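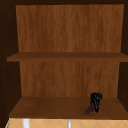 According to one reader, the arm should always learn the bottom shelf first, and we agree. The middle one can stay bare until the low reaches are dependable.

June — from the Skatitard workshop desk
3 min read

Tips for a home arm that puts things away in a wall cabinet

Leave the doors off in the simulator. Add them once the reach works.

Start with two odd shapes. A bunch of grapes and something upright with a narrow stem will teach you more than a row of cans. Set them toward one side so the arm has open shelf for its approach.

Model the front lip of each shelf. Ours sticks out, and the wrist has to clear it by 40 mm.

Dark side walls over tile can fool a cheap depth sensor. Check your readings there before you trust them.

Save every run, including the bad ones. We kept more than 2446 on the shared Temus bench, and the failed grasps were what got the finger pads changed — softer rubber, wider tip.

Related
Julley gripper pads, cut at home
Wiring an emergency stop
Benítez shelf brackets: drilling guide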